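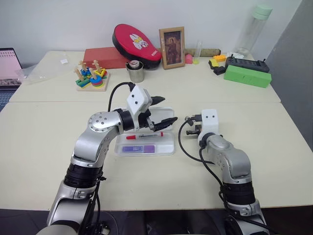 Marker with red cap in the clear plastic tray, on the white tabletop.

Memora Help Desk
Subject: Shared documents give error 403 in Brulberg office only
Opened: 9/16/25
Opened by: Leire Valcárcel (Tejada, Brulberg office)
Assigned to: Terence Lightfoot
Priority: Normal, changed to High
Status: Resolved

Leire Valcárcel wrote:
Good morning. Since today we cannot open shared documents in Memora from the Brulberg office. Login is working. The list of folders is also working, and I can see the names of all files. When I click on any file, the preview stays gray for a moment and then I get a page with only the words "403 Forbidden".

I have tried the following:
Log out and log in again – same result.
Another browser – same result.
Delete cookies and saved pages – same result.
My phone on mobile data, with my same user – the file opens normally.

Because of the last point I think my user is correct and the problem is in our network, but I am not sure. My colleague Encarnación Rivas has the same error on her computer. We changed nothing on our side that I know of.

Terence Lightfoot (Memora) wrote:
Hi Leire, thanks for the clear report. Could you tell me which gateway you have in the Brulberg office, and whether you can upload a new file? Please also send me the full text of the error page, including the small gray line at the bottom if there is one.

Leire Valcárcel wrote:
The gateway is a Venlow, the small office model. It was installed in January by our previous IT provider. I don't have the password for it, but Marcelino Tejada has it.

Uploading is not possible. The progress bar goes to the end and then it says "Upload refused". The small line on the error page says: "Request signature not valid at this time."

Terence Lightfoot wrote:
That line helps. Every time you open a file, Memora makes a temporary link for it, and the link is signed with the time. If the time in the request is too far from ours, the storage server answers with 403. Please check that the clock on your computer is right and set to automatic.

Leire Valcárcel wrote:
I checked my clock and Encarnación's clock. Both are correct, the time zone also. I compared with my phone and they show the same minute.

Marcelino Tejada wrote:
Hello, I join the ticket. I raised the priority to High, I hope this is allowed. We have to send the signed contracts to Visitación Llorente before the end of the day and all of them are in Memora. For the moment Leire is downloading them with the phone, but it is very slow.

I entered the Venlow. In the section "Services" there is a function called "Document cache", and it is turned on. I don't remember that we asked for it. Is it related?

Terence Lightfoot wrote:
Hi Marcelino, yes, I think it is. With that function on, the gateway requests the file for you and puts its own time on the request. Your computers can be correct and the request still arrives with a wrong time. What does the gateway show under System > Date and time?

Marcelino Tejada wrote:
It shows the time 49 minutes behind. The option "Get time from network" is checked, but next to it says "Last update: never".

In the firewall page I found a rule that blocks all outgoing traffic from the gateway itself except ports 80 and 443. Maybe the time service needs another port?

Terence Lightfoot wrote:
Correct, it needs UDP 123. Please do it in this order:
Save a copy of the present configuration.
Add a rule to allow outgoing UDP 123 from the gateway.
Press "Update now" in Date and time.
Turn off "Document cache" and restart the gateway.

The cache is not needed for Memora, so you can leave it off.

Marcelino Tejada wrote:
Done. The first time "Update now" gave a timeout. I had put the new rule under the blocking rule, so it had no effect. I moved it up and then the clock was corrected at once. The restart took roughly 2 minutes.

Leire Valcárcel wrote:
I confirm that the files open again, on my computer and on Encarnación's. Upload is also working, I tested with a PDF and with a spreadsheet. The contracts are already sent to Visitación.

One small question – the files which said "Upload refused", do I have to upload them again?

Terence Lightfoot wrote:
Yes, please upload them again. Nothing was stored from the refused ones, so you will not get duplicates. I'm marking the ticket as resolved. If the error comes back, reply to this message and it will open again.

Marcelino Tejada wrote:
Thank you, Terence. I will look at the clock of the gateway in our other office too, as it was installed by the same provider.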